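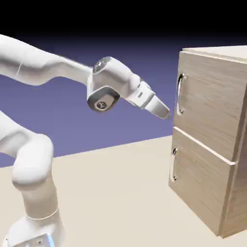
Ticket 4: arm stops short of the top drawer handle
Project: Keka (Manville robotics club, drawer-opening task)
Opened by: Nassoro Okoth, January 2018
Status: fixed, leaving open for one more test

Problem
The fingers come in left of the upper handle with a small gap to the drawer front, then the planner quits. So close!

Tried
1. Reset the sim and reran from home. Same spot.
2. Slowed the approach. Same spot, only slower.
3. Printed the grasp target. Aha! It was still using the old cabinet position from before Gelimov moved the model.

Fix
Target now reads the handle pose straight from the model file. Two runs, two clean grabs, and the drawer slid right out (we cheered!).

To do
Intarasuk to try the lower drawer with the same code.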